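Schlüssel aufhängen kann doch jeder, oder?

Seit Juli nervt mich mein Schwager mit der Frage, wann er sich endlich so einen Haushaltsroboter kaufen kann. Er hat wieder irgendein Video gesehen, in dem eine Maschine Hemden faltet, und seitdem will er seine Wäsche nicht mehr anfassen (hat er vorher auch schon selten getan, aber gut). Ich bin ja die in der Familie, die sowas angeblich weiß. Also habe ich mich mal wieder ein bisschen umgehört und meine Meinung sortiert.

Kurze Fassung: noch nicht. Lange Fassung folgt, holt euch einen Kaffee.

Was mich immer wieder verblüfft, ist, woran die Dinger scheitern. Ein Arm, der den ganzen Tag dasselbe Blechteil von links nach rechts legt, das geht seit Jahrzehnten, da steht bei uns in Getetham in jeder zweiten Halle einer herum. Aber sobald etwas klein ist, baumelt oder jedes Mal anders liegt, wird es zäh. Nelu Avram, mit dem ich früher im selben Betrieb war, hat mir neulich am Telefon fast eine Stunde lang von Schlüsseln erzählt. Schlüssel! Vom Halter nehmen, in die andere Hand geben, wieder aufhängen. Meine Tochter konnte das mit zwei.

Für eine Maschine ist das offenbar ziemlich gemein. So ein Ring pendelt, der Schlüssel glänzt oder ist schwarz vor lauter Kunststoff, und der Schatten an der Wand sieht für eine Kamera manchmal überzeugender aus als das Ding selbst. Und dann soll man ihn auch noch so greifen, dass er hinterher richtig herum hängt.

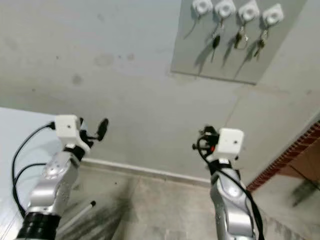 Nelu meint, mit zwei Armen werde es leichter, weil der eine halten und der andere nachfassen kann. Shengli Wei sieht das genau andersherum: doppelt so viele Gelenke, doppelt so viele Möglichkeiten, sich selbst im Weg zu sein. Die beiden streiten darüber seit Ewigkeiten, und ich muss zugeben, dass ich jedes Mal dem recht gebe, mit dem ich zuletzt geredet habe.

Einig sind sie sich beim Üben. Man macht der Maschine eine Bewegung vor, wieder und wieder, und hofft, dass sie daraus etwas Allgemeines lernt. Shengli hat für eine einzige Aufgabe 226 Durchgänge vorgemacht und sagt, danach klappte es prima, solange keiner das Licht umstellte. Ich musste so lachen! Unser Flur hat morgens Sonne und abends eine Funzel mit 14 Watt, viel Spaß.

Dazu kommt das Tempo. Ich hänge meinen Schlüssel auf, während ich mit dem Fuß die Tür zuschiebe und nebenbei über den Bus schimpfe. Wenn ein Gerät dafür eine halbe Minute braucht und ich daneben stehen muss, falls er runterfällt, dann mache ich es lieber selber. Anders sieht es bei Sachen aus, die nachts laufen dürfen. Regale einräumen, Kisten sortieren, so etwas. Da ist es völlig wurscht, ob es lange dauert, und ich glaube, dass wir das in den Werkstätten deutlich früher sehen als in der Küche.

Mein Schwager würde übrigens 2.000 Euro ausgeben, hat er gesagt. Für alles, inklusive Bügeln. Ich habe ihm einen Wäscheständer empfohlen.

Falls bei euch jemand schon mit so einem Arm arbeitet, schreibt mir gern in die Kommentare, was er kann und was ihr ihm inzwischen wieder weggenommen habt. Den Beitrag über meinen Saugroboter und die Teppichfransen schulde ich euch auch noch, der kommt als Nächstes.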